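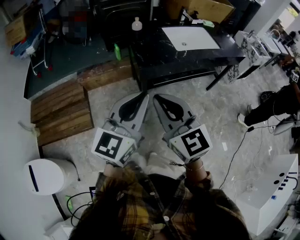
Association Cluven – Compte rendu de la réunion du 28 décembre 2018

Objet : local des sanitaires d'exposition, rangement et suite des travaux

1. Approbation du compte rendu de novembre
Approuvé, avec une réserve : le rangement y était noté comme « presque terminé ». Plusieurs membres demandent ce que recouvre ce « presque ».

2. Meubles vasques
Le meuble blanc marbré reste contre le mur. Pour la table noire à évier blanc, Lostent propose un raccordement à 3893 euros. Le bureau doute du montant – et du besoin. Un deuxième devis sera demandé à Hodovo. Pas de vote.

3. Marches et estrade
Le devis de ponçage des lattes en bois est jugé flou : il ne dit pas si la partie verte surélevée est comprise. Renvoyé à son auteur.

4. Produits et cartons
Les flacons et pulvérisateurs doivent aller au placard, surtout ceux posés au sol. La même consigne figurait déjà dans deux comptes rendus. Le chariot à roues rouges sert toujours de débarras. Achat d'étagères : plafond de 80 euros, 5 voix pour, 2 contre.

5. Câbles
Rien ne doit traverser le passage. Une goulotte est promise pour la prochaine réunion ; le bureau attend de voir.

Séance levée sans question diverse.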